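Two arms fight each other when both hold the same soft object

Sepehr Mohammadi
Posted July 2018

I run two arms on one base and control them with the Zirnito stack, one planner for each arm. For hard boxes it works well. With a pillow on a sofa, both grippers close on the ends and then the wrist currents climb, until one arm stops with error 153. My position gains are the default ones. Must I plan both arms together? 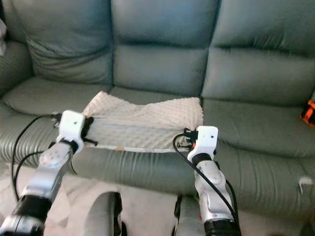

Parviz Rostami: Yes, plan them together. Take one frame in the middle between the grippers, plan only this frame, and compute both wrists from it. Then the distance between the hands stays constant – two separate planners never promise you this. Also lower the stiffness along the line between the hands. I divided mine by 10 and the error did not come again.

For the approach I keep the planners separate, because before contact there is nothing to share. I switch to the middle frame only after both grippers report closed.
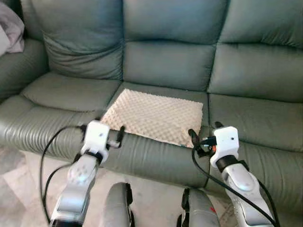
Barkcombe wrote that the switch itself can make a jump, if the two arms do not use the same clock. Check the timestamps first. In my logs one arm was 13 ms late, and I had blamed the gains since April.

D'Amico
Just turn the error limit up. Works for me.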